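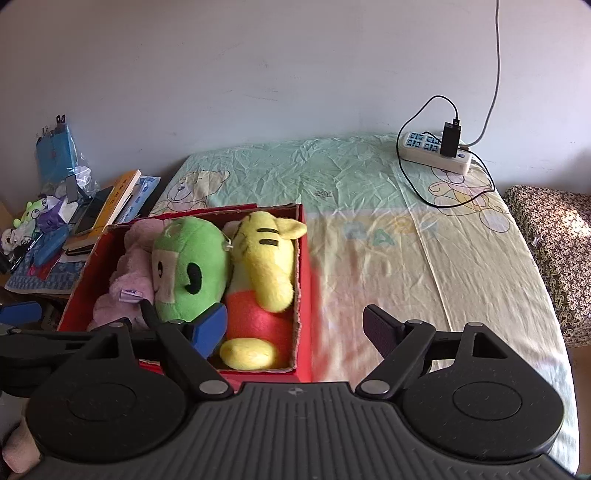
Wumlow tests chore machines for people who are thinking about paying for one. We started because the claims had gotten well ahead of the chores. Put three plush toys in an open cardboard box, on a sheet full of wrinkles, with a power strip and a loop of black cable a short reach away, and a job any preschooler can do becomes a long afternoon. A toy has no edges worth the name. One gives when it is squeezed, the next one is wedged against it, and the cable looks a lot like something that ought to be picked up too.

Can a machine do household chores yet? Some of them, on some days, in a room it already knows. We get asked every week and that is still the answer. Shop-floor work is further along, mostly in places where somebody has fixed the parts in position and kept everything else out of the way. Kitchens and bedrooms don't come like that.

Who we are

Adjoa Nutsugah founded Wumlow after years of buying equipment for a packing plant in Jornton, where she signed for two machines that never made it through a full shift. Fiifi Fiadzo runs the test floor. He used to repair commercial dryers and has a low opinion of any demo that starts with the laundry already flat.

How we test

Every task gets 100 tries. We don't drop the bad ones and we don't let the maker tidy up between runs. If a person has to step in, that try is a fail, even if it was only to nudge a box over. Our task list has 115 entries, from putting toys away to sorting mixed fasteners, and the machines we have seen so far pass far fewer of them than their brochures suggest.

Last August we ran the Vondau tidy-up arm through the bedroom set. It was good with blocks. Socks were another matter - it folded one very nicely and then folded the same one again. The report is free to read, as they all are, and Vondau's reply is printed in full at the back.

What we don't do

We don't sell machines, take commissions, or write quotes for packaging. We have turned down sponsorship from makers and will go on doing it. Our money comes from the 357 shops and households that subscribe.

Visiting

The test floor is at the Lozano building, side entrance. Open to subscribers on Tuesday afternoons. Bring a chore if you like - we would sooner try yours than ours.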